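Course Notes, Unit 2: Sorting and Grouping with Small Bricks
Posted 12 Jan 2023
By the Hiledell Early Math course team

These notes go with the second unit of the course. Read them before the practical session and bring them with you. The session covers how to set up a sorting table, how to choose the pieces, and how to watch a sort without steering it.

The table surface matters more than most students expect. We use a large plain mat on a white tabletop. 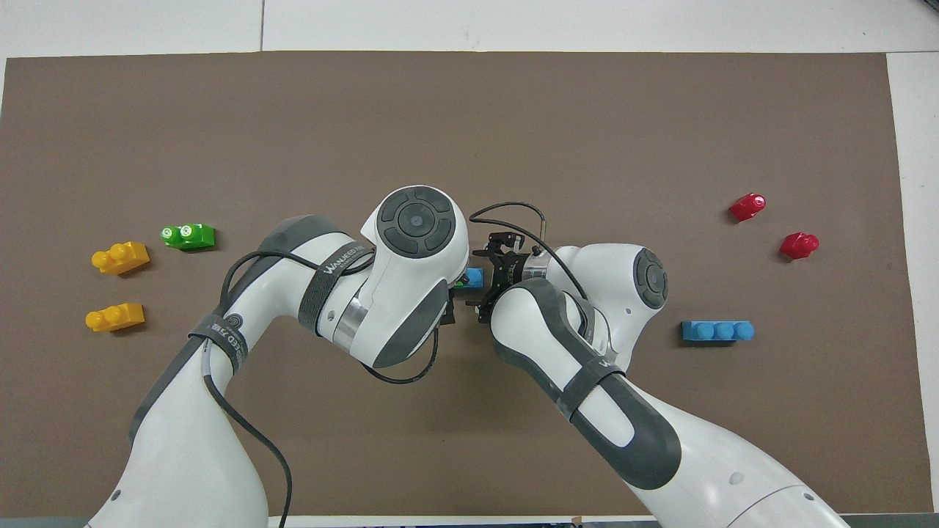
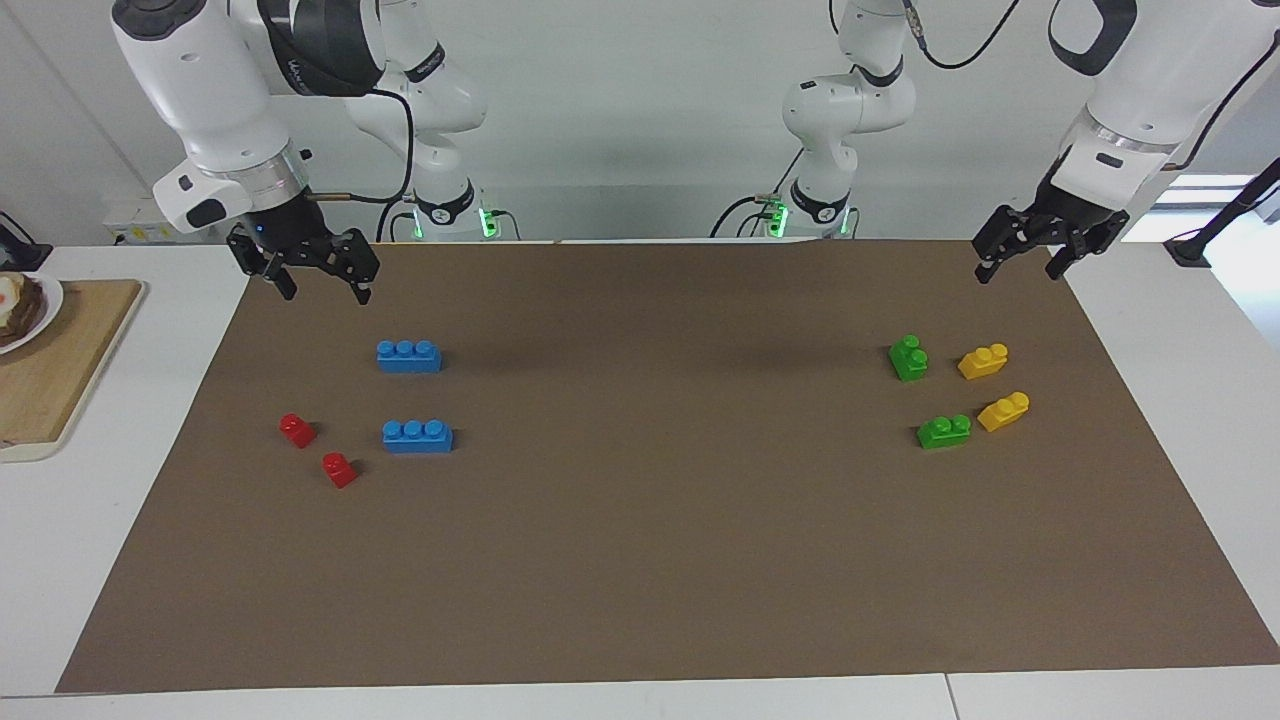

Setting up the mat

The mat does two jobs. It marks the working area, and it keeps small bricks from sliding when they are put down or bumped. Use one plain color. Patterned mats and mats with printed grids give the child a second thing to sort by, and you will not know afterward which one they were following. Leave a margin of bare table at the edge if you can. Anything on the mat is part of the task and anything off the mat is out of play.

Choosing the bricks

Start with a small set. Two or three colors are enough for a first sort, and four is a good number once the child is used to the task. Check the following before you begin:

Color. The colors should be easy to tell apart under the light in your room. Dark green and dark blue are often confused in the afternoon.

Size. Count the studs along the top. A brick with three studs in a single row is a different piece from one with two rows, even when the color is the same. Decide ahead of time whether size is part of the task.

Condition. Take out chipped bricks and any that have been written on. Children will sort these into a group of their own, and they are right to do so.

The Parkmont room keeps its bricks in tray 818. There are 300 in the tray. Take what you need, count it out, and count it back in.

Three ways to sort

Sorting by one property. All the blue bricks go together, all the reds go together, and so on. This is the first sort most children do without being asked.

Sorting into two places. The bricks are split between the left and right sides of the mat. The child may split them by color, by number, or by no rule that you can see. Write down what is on each side before you ask about it.

Matching. One side is laid out first and the other side is made to match it. This is harder than it looks. The child has to keep track of color, count, and sometimes position – and many will get the first two and ignore the third. Record it as a partial match, with a note on which part was missed.

Spacing

Put the bricks down with clear gaps between them at the start. Bricks that touch look like they belong together, and a child may treat the touching ones as a group already made. The same goes for lining them up. A row suggests an order. If you want a neutral start, place the bricks a hand's width apart at mixed angles and away from the edge of the mat.

Recording

Use the Bovine sheet, which has a blank rectangle for the mat and space for notes beside it. Draw the starting layout and the finished layout. Mark each brick with the first letter of its color and the number of studs, for example B3 for a blue brick with three studs. If a brick is moved more than once, draw an arrow for each move.

Allow 60 minutes for the whole practical, including setup and putting away. Do not fill the time with extra sorts if the first ones go quickly. Use it to finish your drawings.

Reading for next time

Orellana packet, sections on grouping and early counting. The section on number names can be skipped for now – we come back to it in Unit 4. Bring your completed sheets from this session, including any where the sort was left unfinished.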